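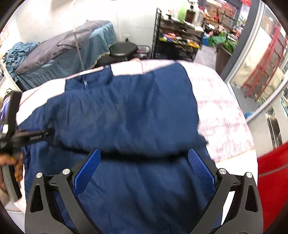 最終更新：8月 23:40(スレ主が本文を編集)

手持ちグリッパーで布物のデータ集め、本当に意味あるのか

投稿者：ねじ山つぶれ
Zuvanaの手持ちキットで布を扱うデータを集めています。畳んである紺の厚手の布を指先でつまむところが今の課題です。今朝の時点で採用できたエピソードが2,349本になりました。

それで、これを学習に回して評価したところ、全然納得いかない結果でした。初期配置をそれなりに変えて100回試して、端をつまめたところまでは結構いくんですが、そこから先の畳みがひどい。本数を増やせばどうにかなる、という話をあちこちで読んで始めたんですけど、正直この先も同じやり方で増やす気になれません。布って増やせば済む対象なんでしょうか。経験ある方いたら、本数の話以外で意見ください。

1エピソードは最長180秒で切っています。切ったものは原則捨てです。

追記：評価の初期配置について聞かれたので書いておくと、布の向きと山の崩れ方は手で適当に変えてます。下に敷いてあるシーツはそのままです。

投稿者：綿ぼこり
敷物がそのままってところがまず引っかかる。白っぽいピンク柄のシーツに紺の布でしょう。輪郭がくっきり出すぎて、モデルは布の端じゃなく「暗いところと明るいところの境目」をつまみに行ってるだけじゃないの。つかめたところまではいく、という症状とも合う。
一回シーツを紺に近い色に替えて評価してみたら？ それで崩れたら、2,349本は境目検出の教材だったってことになる。

投稿者：ねじ山つぶれ
>綿ぼこりさん
うっ。それはやってないです。境目をつまみに行ってるだけ説、否定できる材料が手元にないです。

投稿者：tsumami_kn
いや、そこまで言うのは早いと思いますよ。境目を手がかりにするのは人間だって同じなので、それ自体は悪いことではないです。問題は布の内側の折り目と外周の端を区別できてるかどうかで、写真を見る限り上のほうは盛り上がってしわが寄ってるし、下は手前に垂れてるし、見た目の手がかりは色差だけじゃないでしょう。
背景も単調じゃないですよね。ベッドがあって棚があって、棚には色とりどりの箱物が並んでいて。私が前に見た白い作業台だけのデータよりはよほどましです。

投稿者：綿ぼこり
>tsumami_knさん
背景が賑やかなのと多様なのは別の話。ごちゃごちゃした背景でも、毎回同じごちゃごちゃなら定数だよ。むしろ特徴点が多いぶん、場所を覚えるのに都合がいい。黒い棚が右にあるときはこう動く、みたいなのを平気で拾う。
スレ主に聞きたいんだけど、この場所で撮ったのは全体のどのくらい？

投稿者：ねじ山つぶれ
数えてないので比率は出せないんですが、撮影場所は2か所しかないです。偏りはあります。

投稿者：綿ぼこり
2か所かあ。じゃあ本数を自慢する前に場所だと思う。

投稿者：ねじ山つぶれ
自慢はしてないです(笑) むしろ愚痴で立てたスレです。

投稿者：夜勤のサーボ
横から失礼します。私が気になるのは画面左です。手に黒い小型の画面つき機器を持っていて、そこから黒いバーみたいなのが布の上まで伸びてますよね。これ、全エピソードで映ってるんですか？
実機で動かすときには当然ない物なので、映りっぱなしだと学習時と推論時で入力がずれます。指輪をした手も同じ。左端に手が見えてるときは人が次に何かする、という予兆として使われる可能性があります。布は特に、左手でちょっと押さえるとかやりがちなので。

投稿者：ねじ山つぶれ
>夜勤のサーボさん
映るものと映らないものが混ざってます。混ざってるから平気かなと思っていました。

投稿者：夜勤のサーボ
混ざり方次第です。ランダムに混ざるなら害は小さいです。難しい配置のときほど左手が入っている、だとまずいです。分けて学習してみて、差を見るのが早いと思います。映り込みをマスクするという手もありますが、マスクの形そのものが手がかりになるので私は好きじゃないです。

投稿者：tsumami_kn
マスクが好きじゃないのは同意ですが、分けて学習し直すコストを軽く言いすぎでは。個人か少人数でやってる人に「全部タグ付けして分けろ」は酷ですよ。手首側のカメラの視野を狭めて学習するだけでもだいぶ違います。左の手は端に少し見えているだけですし、切り抜けば消えるでしょう。

投稿者：夜勤のサーボ
手は消えても、バーは中央に向かって伸びてるので残りますよ。消えるまで切ったら布の左半分もなくなります。

投稿者：tsumami_kn
あー、バーのほうは確かに。それは撤回します。

投稿者：毛玉取り器
そもそも論で申し訳ないけど、手持ちグリッパーで集めたデータに力の情報が入ってないのが一番の問題じゃないの。
青い網目のパッドで紺の布を挟んでる。この見た目から何がわかる？ 一枚つまんだのか、畳んだ分をまとめて挟んだのか、画像ではまず無理だと思う。人間は指の感触で「あ、二枚持った」とわかって離してやり直すけど、モデルにはやり直した理由が見えない。意味不明に開閉する動きとして記録される。それを2,349本食わせて、畳みが下手だと嘆かれても。
Dristineの公開セットを使ったときも同じ目に遭った。つかむまでは見事で、持ち上げた瞬間に布の厚みが違ってて全部ずれる。あれ以来、布で映像だけの模倣学習は信用してない。

投稿者：tsumami_kn
信用してないのは自由ですが、映像だけで布を畳めてる例も普通にありますよ。開き幅が記録されていれば、何枚挟んだかは多少は推定できます。厚手の布なら差は出るはずです。

投稿者：毛玉取り器
動画で公開されてる例でしょ。何回撮り直したか書いてある動画を見たことがない。
開き幅の話は、パッドが柔らかいとそこで吸収されて当てにならない。しかもスレ主の写真、左のパッドが内側に傾いて、右も寄りかかるみたいに傾いてる。平行に閉じてないなら開き幅から厚みを出すのは余計に怪しい。

投稿者：ねじ山つぶれ
パッドの傾きは仕様なのか緩みなのか、自分でもよくわかってないです。アームの上のほうの銀のボルトは定期的に見てるんですが、パッドの取り付け角は気にしてませんでした。開き幅は記録してます。

投稿者：夜勤のサーボ
取り付け角は確認したほうがいいです。集め始めた頃と今とで指先の形が違っていたら、同じ「閉じる」の値が別の意味になっている可能性があります。最初のほうのエピソードと最近のエピソードで、何も挟まずに閉じきったときの値を比べるだけなので、すぐ済みます。

投稿者：ねじ山つぶれ
>夜勤のサーボさん
やってみました。ずれてました。
後半のほうが閉じきったときの値が少し大きいです。どこからずれ始めたかは、途中に空で閉じた記録がほとんどなくて追えません。急に変わったのか、じわじわなのかも不明です。

投稿者：綿ぼこり
ほら、だから増やす前に測れという話になる。

投稿者：tsumami_kn
でもそれは綿ぼこりさんの言ってた背景の話と別件ですよね。

投稿者：綿ぼこり
別件だけど結論は同じ。

投稿者：もぐり研究員
読んでいて気になったのですが、180秒で切って捨てているのはもったいない気がします。時間切れになるのは、つかみ損ねて直して、また崩れて、という長い試行ではないですか？ 畳みの途中からの立て直しが入っているのは、むしろその捨てたほうでは。
うちはLidthorpeの評価手順をまねて、時間切れも別枠で残しています。成功だけ集めていた頃のモデルは、一度手順を外れると同じ場所で開閉を繰り返すばかりでした。

投稿者：毛玉取り器
失敗を混ぜて良くなったという話も、だいたい都合のいい切り出し方をしてる。長い試行は操作してる人間が疲れてるし、動きが雑になってる。それを手本にするのか。

投稿者：もぐり研究員
全部を手本にするのではなく、立て直した直後の部分だけです。切り出しが恣意的だと言われたら、そのとおりですが。
改善したと言っても、同じ場所での繰り返しが減ったというだけで、きれいに畳めるようになったわけではないです。そこは盛って書くつもりはありません。

投稿者：ねじ山つぶれ
>もぐり研究員さん
捨てたと書きましたが、生データはまだディスクに残ってます。見返してみたら、確かに角を持ち直す動きが多いのは時間切れのほうでした。採用したほうは最初からきれいに端をつまめていて、そりゃ立て直しを覚えるわけないな、と。
ただ毛玉取り器さんの言う「雑」も見ていて思い当たります。終盤は自分でも何がしたいのかわからない手つきです。

投稿者：毛玉取り器
自分で見てわからないものは入れないほうがいいよ。

投稿者：針と糸
評価の付け方が誰も話題にしてないので。100回試したうち「端をつまめた」の判定は誰がどうやってますか？ 目視なら、静止画一枚だと上の写真みたいな状態は全部「つまめた」に見えます。パッドの間に布があるだけで、端なのか真ん中のしわなのかは判断できないです。
つかみは結構いく、という前提自体を私は疑っています。

投稿者：ねじ山つぶれ
目視で、持ち上がったら成功にしてました。しわを挟んでも持ち上がりますね……。

投稿者：針と糸
それだと、つかみは良くて畳みが悪いのではなく、つかみの時点で半分外れていて畳みで露見しているだけかもしれません。持ち上げたあとに端が指先から出ているかどうか、判定を付け直すのをおすすめします。

投稿者：tsumami_kn
これは針と糸さんが一番もっともですね。背景も力覚もその後でいいと思います。

投稿者：綿ぼこり
シーツを替えて撮るのも同じ日にできるだろ。後回しにする理由がない。

投稿者：ねじ山つぶれ
とりあえず今夜から、判定の付け直しと、毎回最初に空で閉じる記録を入れるのをやります。シーツも替えます。新規の収録は止めます。力覚は予算がないので今回は無しで。
付け直した結果は、悪くてもここに書きます。

投稿者：毛玉取り器
悪いほうに一票。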